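Category: Perception > Wrist camera > Resolved
6 November 2019
Posted by Sigrun Eklund

Ticket 2108: phantom grasp candidates on the wall behind the sofa

Reopening this with proper notes, as I finally have something good to report.

Setup is the cloth pick-up task in the Majimbun room. Planner is Wevlow, segmentation is the Pincombe model we trained in July, arm control untouched. The arm goes to the pre-grasp pose over the sofa, takes one picture from the wrist, and Pincombe hands a list of graspable regions to Wevlow. Wevlow picks the best one and off we go.

What was going wrong: in 40 of 100 runs the top candidate was on the printed panel behind the sofa. Wevlow then tried to plan a reach to a lemon on a flat wall panel, failed with "no valid approach", and sat there until the timeout. I love that the network is so keen on lemons, but it does hold up the laundry.

First I blamed the hand-eye calibration. Redid it twice, residuals fine both times, same fault. Then I lowered the exposure in case the floor sheen was confusing things. No change at all, so I put it back.

Next I dumped the candidate masks and laid them over the wrist view at the pre-grasp pose, which is where it got interesting.
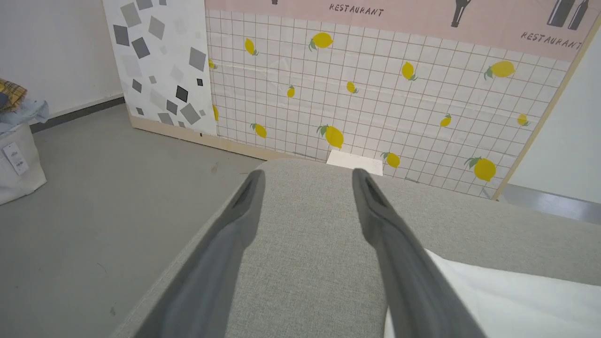
Wrist view at pre-grasp, no overlay. White cloth lower right, lemon panel behind the sofa.

On this view Pincombe gave its highest score to the big lemon low down on the panel, second highest to one of the smaller ones, and only third to the cloth. The tilted squares on the patterned board got a few weak hits too. The plaid garment on top of the white bin at the left was found nicely, and that one is a fair candidate — it just isn't part of this task.

So the masks themselves are lovely and crisp. The trouble is that the scoring step never looks at depth. Pincombe does write a depth patch for every region, but Wevlow was reading the old message format and dropping the field without a word. Every region arrived with depth set to zero, and the reach check treats zero as "unknown, allow it". There's the bug!

Comment from Sigrun Sundqvist:
Great find. Can you confirm it isn't the Biren driver sending empty depth in the first place? We had that last time. Also, is the right fingertip being masked out? It sits in front of the panel from that pose.

Reply from Sigrun Eklund:
Checked the Biren driver, depth is there and looks sensible on both the sofa and the panel. Fingers are masked, yes, using the static gripper mask. I grew it by 6 pixels while I was in there and it cleaned up a thin sliver of a region that kept popping up along the edge of the right finger.

Changes made:
- Wevlow now reads the new message format and refuses to start if the versions differ
- depth of zero means reject, and it gets logged
- added a flatness test: a region that lies in the same plane as everything round it is dropped before scoring
- gripper mask grown as above

Replayed the same 100 recorded views with the fix in. The panel never came out on top, and the cloth was first choice in every one. Really pleased with that. The new log line is a joy as well, you can watch the lemons being thrown out one after another.

One thing still open. The flatness test could be too strict for a cloth lying fully flat on a cushion, as the sofa curve is gentle in places. I have left the threshold in the config as plane_tol so we can tune it on live runs without a rebuild. If anyone sees "dropped: coplanar" against a real piece of fabric, please attach the mask dump and the depth patch to this ticket and I'll have a look.

Sigrun S, could you merge the Wevlow branch once you have run it on your side? Status set to resolved, pending live runs.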